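I keep the pencil case page on the Plillside school supplies wiki, which means I get to write it the way I talk. The other editors have given up on me. If you want the dry version, the old one is still in the page history, all 1,072 words of it.

# Pencil case

A **pencil case** (also pencil box, pencil pouch, or in some families just "the zipper thing") is a small container for carrying pencils, pens, erasers and whatever else ends up in there. It can be hard or soft, and it closes with a zipper, a snap, a lid, a flap or a roll of cloth and a string. Most people meet their first one at five or six years old and have strong feelings about it for life. I certainly do.

## Where it came from

People who write have always needed something to keep their tools in. Scribes in ancient Egypt carried palettes with a slot for reed pens, and in East Asia there were brush cases and brush rolls long before anybody was packing for third grade. In Japan, the *yatate* put a brush and a little ink pot together so you could write on the road, and I would wear one on my belt tomorrow if I could get away with it.

The case as a school thing came later, when schooling became common and pencils got cheap. The classic nineteenth-century kind was a long wooden box with a sliding lid, sometimes with a second layer that swiveled out from under the first (I have my grandmother's, and the swivel still squeaks). Tin boxes came along too, and they were great for printing pictures on and terrible for dropping in a quiet room. Plastic and zippered fabric took over during the twentieth century and never really left.

## Main kinds

**Hard boxes.** Plastic, tin or wood. They protect points, rulers and compasses, they stack, and they can stand up on a shelf if the ends are flat enough. The trouble is that a hard box is as big empty as it is full, and once you own one pencil that's longer than the box, you're stuck.

**Soft pouches.** Cloth, canvas, vinyl or fake leather with a zipper. They squash into a full backpack, which is their whole charm. They also let every graphite crumb rub into the lining, so the inside goes gray by October.

**Rolls.** A strip of cloth with a slot for each pencil, rolled up and tied. Artists like them. I like them at home and hate them on a bus.

**Stand-up cases.** A fairly modern idea: the case opens at the top and turns into a desk cup. Some slide down, some fold. I was rude about these for years and now I own two.

**Novelty cases.** Buttons that pop out a sharpener, hidden drawers, a built-in magnifying glass. They were huge in the 1980s, especially ones from Japan, Korea and Taiwan, and collectors pay real money for those with all the buttons still working.

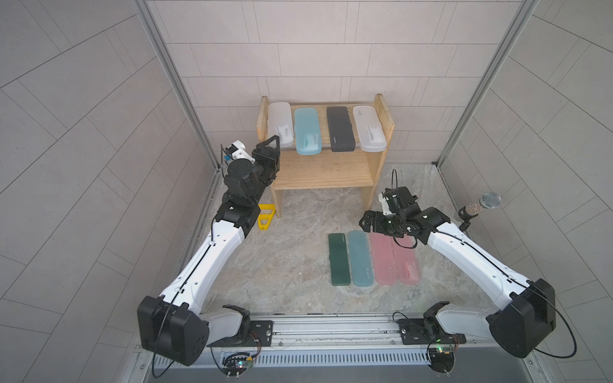 *Pencil cases standing upright on a pine shelf, with four more on the floor.*

## Materials

Wood smells the best. That's my opinion and it's staying in the article. It can swell in damp weather though, and then the lid sticks halfway.

Tin dents, and the hinge is always the first thing to go. If yours has gone loose you can sometimes close up the curled part with small pliers, but put a rag between the jaws and the paint or you'll be sorry!

Plastic boxes are usually polypropylene or something harder and clearer such as polystyrene. Polypropylene bends and forgives you. The harder stuff looks lovely on day one and cracks at the corner the first time it meets a tile floor. Frosted plastic sits nicely between see-through and solid: you can tell roughly what's in there, and the scratches don't show as much.
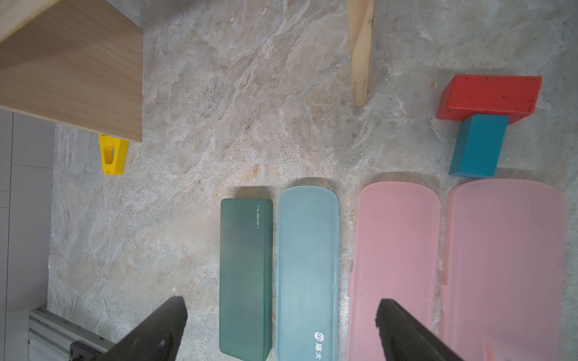
*Translucent plastic cases side by side; the dark teal-green one is marked "nusign".*

Fabric is the only kind you can throw in the wash. Empty it first. I mean all the way, down to the loose leads, and turn it inside out. One forgotten ballpoint can do a whole load of towels (ask me how I know).

## Size

There's no real standard, but nearly everything is built around the new pencil, which is a little over seven inches long in the US. A box needs to be longer than that by a comfortable margin. Cases sold as "pen size" often aren't, so measure the inside. The outside tells you very little, especially with rounded ends.

Depth matters more than people think. A shallow box holds a single layer and you can find everything. In a deep one the good eraser goes to the bottom and lives there until June.

## In the classroom

Rules vary a lot. Some teachers ask for soft cases only, on account of the noise. Some ask for see-through ones, and plenty of testing rooms do too, so that nothing written can be tucked inside. In the younger grades there may be no personal cases at all, just shared tubs in the middle of the table.

My own school handed out a list each September, and it said "one pencil box, standard," with no hint of what standard was. Everybody bought the same yellow one from Gittins, the stationery store on our main street, and then we couldn't tell them apart. Mine had a tooth mark in the lid, so I did all right.

## Collecting

A small but cheerful corner of the hobby world. People go after printed tins, sliding-lid wooden boxes with a store's name on them, and the push-button kind I mentioned. The Dirnow catalog, which is what most of us around Plillside use for local stuff, has 1,659 entries at the moment, and 97 of those are mine. The Grultari tins with the sailboats are the ones everyone wants. I have 3, and the lid on the green one doesn't match.

Condition is judged on the lid first, then the hinge or slide, then the inside. A kid's name scratched in the bottom lowers the price, though I'd pay extra for it.

## See also

- Pencil sharpener
- Eraser
- Lunch box
- Desk organizer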